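Lunch with the man who wants the bus back

31/01/2022

Tibor Kelemen is late and he knows it. Comes in with his coat half off, phone in one hand, a folder under his arm that has clearly been rained on. "Sorry, sorry. The 11 didn't come." Then he laughs. The 11 has not come to Brorkthorpe for almost five years. It's the bus he has been fighting to bring back ever since.

We had planned on an hour. We got 40 minutes, he had a call with the county after. So, quickly.

Kelemen drove the route himself. Brorkthorpe to Rolitz, by way of the hospital and the old Verschueren works, out and back all day. He started at 24 and was still on it the morning the notice went up in the break room. One sheet of paper, taped to the coffee machine.

"I read it twice and then went and drove my shift," he says. "What else do you do. People were at the stops."

What did the passengers say?

"They didn't beleive me. There was a lady going to dialysis, she said, they can't cancel it, I'm on it. Like that settled the thing."

The company's reason was ridership. Kelemen doesn't argue with the numbers for the last year. He argues with the year before, when the evening runs were dropped and the Rolitz stop was moved to the far side of the highway - no crosswalk, no bench, no light. "You move the stop, people quit going to the stop. Then you write down that they quit."

He has a way of tapping the table when he gets to a point he's made before. He taps it a lot.

The campaign started with a sign-up sheet at the library. Oda Nyberg, who ran the front desk there, let him leave it by the returns bin and it filled up by closing. She has been in on it since. I reached her by phone later in the week and asked if she thought they'd win.

"Some of it," she said. "I think we get mornings. Tibor wants the whole timetable back, Sundays too, and I tell him take the mornings and keep asking."

He knows she says this. "Oda is practical. Good. One of us should be."

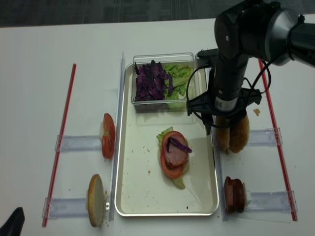 Purple cabbage, lettuce and a sandwich in the making.

We eat while we talk, or he talks and I eat. I ask about money. The town has offered to pay part of a trial, starting in April, with a smaller vehicle. Seats for 30. Kelemen isn't against small. What bothers him is the booking system that comes with it: riders would have to call the day before.

"My mother is 81. She decides to go into town when she looks out the window and it's nice. You want her to call the day before? And say what?"

Not everyone in Brorkthorpe is with him. Hanneke Visser sits on the town council and voted against the first proposal, and she was willing to say why.

"I have a road budget and a school roof," she told me. "I like Tibor. I rode his bus to high school. But he comes in with a route and no costs, and I have to be the one who reads out the costs." She'd vote for the trial, she said. She wants real figures at the end of it, and she wants them from someone other than Tibor.

I read him that. Long pause.

"That's fair," he says. Then, "Don't print that I said that's fair." Then he waves a hand, print it.

He drives a delivery van now. Decent hours, he says, better pay even. Misses the regulars. He still knows who got on where and can go down the line stop by stop, the twins with the one shared trumpet, the night nurse who slept standing up. Some of them have cars now. Some moved to Rolitz, closer to work. A few he just doesn't know about, and that seems to bother him more than the rest.

If the trial goes ahead, would he apply to drive it?

"They'd have to ask me."

Would he say yes?

He's already looking for his coat. The county is calling, the folder is under his arm again - wrong way up, papers sliding. "Ask me in April," he says, and takes the call on the way to the door.

The council votes on the trial next month. Public comments can be left at the library desk untill then.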